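Vehicle Cataloger and Listing Writer (Classic and Collector Cars)
Orkinora Classics, Endale
Full time, on site. Reference 3051

Orkinora sells collector cars on consignment and by sealed bid. We are hiring one cataloger to inspect incoming vehicles, establish their identity and write the listing that goes to bidders. The position reports to Rekha Rodrigues, head of cataloging.

Duties

Record chassis, engine, gearbox and body numbers on arrival and compare them with the title and any factory build record.
Measure paint thickness on all outer panels and log readings by panel.
Note departures from original specification, including carburetor changes, later ignition systems, non-original wheels and retrimmed seats.
Write a listing of up to 700 words per vehicle. Faults go in the first half of the text.
Answer bidder questions in writing until the sale closes.
File service invoices by date and reconcile them with the odometer reading.
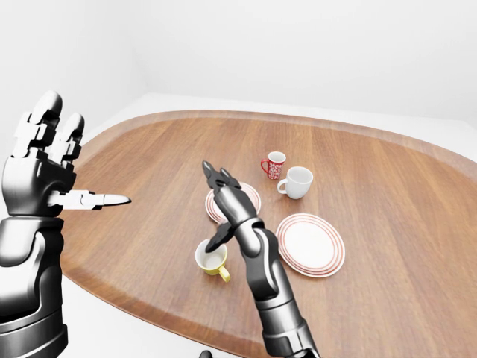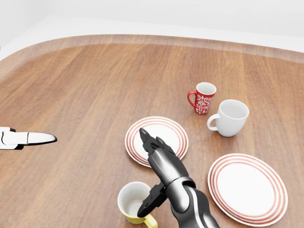 Workload is 15 vehicles per month, mostly British and Italian sports cars built before 1980. The stock also includes some light trucks and a small number of motorcycles. November is heavier and overtime is paid in that month.

Requirements

Three years in vehicle restoration, appraisal, auction cataloging or parts supply.
Working knowledge of SU and Weber carburetors, positive-ground electrics and separate-chassis construction.
Ability to tell a replacement panel from a repaired one.
Clear written English. Applicants will be asked to edit a listing during the interview.
Valid driver's license and confidence with a manual gearbox, including those without synchromesh on first.

Useful but not required

Reading knowledge of Italian or German.
Use of Betent or a similar inventory system.
Experience with marque club registers.

Terms

Hours are 8:30 a.m. to 5 p.m., with one late viewing on Thursday until 7 p.m. There is a paid trial of two weeks, then a permanent contract. Staff receive a tool allowance of $900 per year. Travel to the storage building at Osetti is in a company vehicle.

To apply

Send a resume and one sample listing for a car you know well, 700 words or fewer, to the cataloging office at Endale. State the reference number. The sample should cover a car with at least one significant fault. Dealer advertising copy will not be considered. Applicants selected for interview will inspect one vehicle from current stock and submit written notes the same day.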